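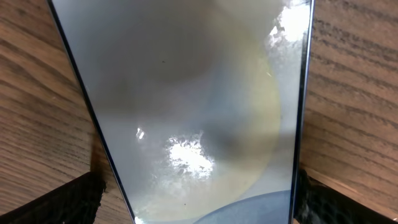
One respondent in the Rambridge sample objected to the premise of our third question, writing in the margin that a screen left face up on a table is "not put away, it is waiting," and that we should have asked about the two separately. We had not asked about them separately. The remark cost us an evening of recoding and gave this section its subject.

Figure 1. Glass panel with no displayed content visible. Two bright reflections and a paler circular glow lie across the surface.

4.2 Surfaces at rest

Most writing on household devices deals with the hours when they are lit. Our diaries suggest that the dark hours deserve some attention too, if only for the amount of dusting involved. Participants in the Prunari diaries were asked to note, for 9 days in September, where each glass-fronted device was set down and what was done to it before it was picked up again. The answers were wiping, moving, wiping again, and putting a mug on it.

Of the 36 households that returned a usable diary, five described a fixed resting place for the device, such as a shelf or a tray. In the rest, the resting place was wherever the hand happened to let go. Several diarists drew us a map. The maps were of little analytic value but we have kept them all.

Reflection came up more often than we had planned for. A dark glossy panel under a ceiling light sends the light straight back, in patches like those in Figure 1, and a person seated nearby will either shift the panel or shift the chair. Diarists complained of glare in the same tone they used for drafts. Five households reported turning the device face down for this reason alone, a habit that earlier work (our own included, we regret to say) had coded as a sign of social courtesy.

We therefore split the original category "put away" into "stored," "set down," and "turned over." Agreement between coders improved on the first two. On the third it got worse, mainly over cases where the device had a cover and it was unclear which side counted as its face. The Nägeli scheme treats a covered device as stored wherever it lies, and we followed it for the counts reported in 4.3, though one of us still thinks this is wrong and has asked that the paper say so.

The Prorau diaries, collected with an older form, could not be recoded and are left out of what follows.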